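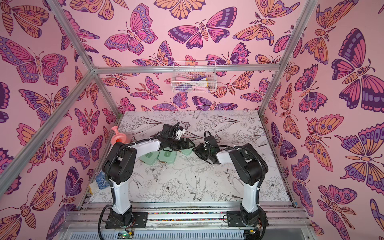

3. The Patterned Surround

3.1 Wall covering

The surround is lined on its back, left and right sides with a single wallpaper, referred to below by its trade name, Prumora. The motif is a crowded arrangement of butterflies and moths on a pale pink ground, in purples, magentas and oranges, each insect outlined in dark plum. The paper was bought from a wholesaler in Gesau and hung by hand over flat backing panels. It was chosen from a shortlist of patterned papers on three grounds: the motif is dense, the colours are saturated, and many of the insects carry round eyespots (Figure 1).

The third ground needs some comment. Work on search among household goods has mostly treated background pattern as a single quantity, usually a measure of edge density. We think this is too coarse for printed papers. An eyespot is a closed, rounded, high-contrast shape, and from a short distance it shares these properties with lids, jar tops, buttons and the ends of brush handles. A stripe or a trellis of equal edge density does not. A paper with eyespots should therefore delay the finding of small rounded items more than it delays the finding of long thin ones, and the two effects should be separable in the response times.

The paper was hung with its joins butted, and the repeat was matched across each join by eye. Matching across the corners was not attempted. A mismatch at a corner is in any case masked by the change in lighting from one wall to the next, and pilot viewers did not report it. The ground colour was measured on an offcut of the same roll before hanging. No varnish was applied, as the varnished offcut produced a visible sheen at low viewing angles.

3.2 Work surface

The horizontal surface follows a different rule. It is white, and is printed with fine black line drawings of flowers, leaves and stems, with a swallow-like bird in flight in the lower middle. The walls and the surface thus differ in colour content, in line weight and in scale, while sharing a subject taken from nature. This was intended. A surface lined in the same paper as the walls would have left the viewer with no clear boundary between the two, and errors of depth (placing an item on the wall when it lies on the surface) would have been confused with errors of finding.

The comparison surface, supplied under the name Flullstead, has the same white base with no drawing. It was used for the plain condition throughout. Participants who saw both surfaces in the pilot described the drawn one as 'busy' but did not rate it as harder to use, a point taken up again in Section 5.

Marks on a white surface are a known nuisance. Faint grey scuffs can be seen on the drawn surface in Figure 1. Our practice was to wipe the surface with a barely damp cloth at the start of each session and to leave any mark that remained. Stronger cleaners were tried on an offcut and dulled the black lines -- a worse outcome, as the drawings are part of the treatment and the scuffs are not.

3.3 Storage of small items

A white wire basket is mounted on the back wall, directly below the horizontal bar, and holds a mixed group of small items. Pink and purple recur among its contents (Figure 2). The basket is of the open mesh type sold for kitchens and bathrooms. Three features make it of interest here. The mesh lets part of each item be seen from the front, so that the basket is neither fully open nor fully closed storage. The wire adds a regular grid over whatever lies behind it. And the wall paper continues on all sides of the basket, so that an item in one of the wallpaper colours is seen against more of the same colour.

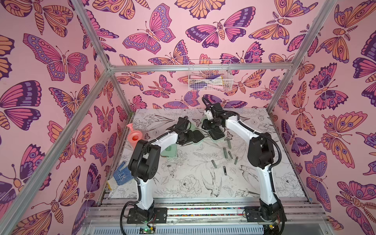 Storage of this kind is common in small rooms, where wall space is used in place of drawers. It is usually recommended on the grounds that the owner can see what is inside. The recommendation assumes a plain wall. With a patterned wall the gain may be smaller, and for items that match the pattern it may vanish. We know of no published measurement for wire storage on patterned paper, although the Ruggiero index of visual clutter has been applied to open shelving with painted and papered backs.

Contents of the basket were classed by hue before the trials and were placed in one of two groups. Matching items were those whose main colour fell within the range of the wall paper, chiefly pinks and purples. Non-matching items were white, blue or yellow. Items with more than one colour were assigned by the larger area. Where the two raters disagreed the item was left out of the analysis but kept in the basket, so that the fill level stayed constant.

3.4 Containers on the surface

Containers were placed on the work surface as a contrast to the basket. Those in Figure 1 are mint green, a hue well away from the pinks and oranges of the walls, and stand in a loose row. A container of this colour is found quickly against either surface, and in the pilot the choice of container colour had a larger effect than the choice of surface. The remaining question is whether a conspicuous container makes its contents easier to find, or draws attention to itself at their expense. The two possibilities lead to opposite advice for the householder.

Rows were set out without a ruler. A strict spacing was considered and rejected, as it gives the viewer a cue that ordinary tidying seldom provides.

3.5 Trials and exclusions

A total of 81 participants completed 1,044 trials. In each, a named item was to be found among the stored goods and its position given. A blank field was shown for 500 ms before each trial. Participants were screened for colour vision by the usual plates, and none took part in more than one lining condition.

Trials were removed when the participant asked for the item name to be repeated, or when a response was given before the trial had begun. Slow responses were kept. A cut-off on the upper side would have removed the very cases in which the pattern is thought to act, and the distribution was instead handled by a log transform.

Figure 3. The lined surround, with butterfly and moth paper on the walls, the drawn surface, and the wire basket on the back wall.
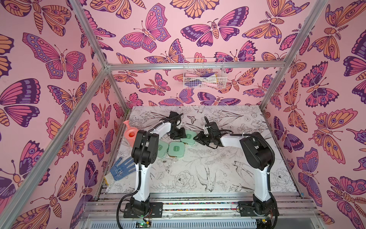 One further source of variation should be recorded. The frame bars are bare silver aluminium, and they break the wall paper into areas of unequal size. A participant may use a bar as a landmark when reporting position ('just under the rail'), and such reports were more frequent in the patterned condition than in the plain one. We did not cover the bars. Shelves, rails and pipes do the same work in a real room, and removing every landmark would have made the task harder than the one it stands for.

Position reports that used a bar as a landmark were coded separately and are listed in the January supplement, together with the hue classes of Section 3.3. Reports that named a printed motif ('by the big moth') were coded in the same way. Both kinds were accepted as correct if the item could be located from the report alone by a second reader who had not seen the trial.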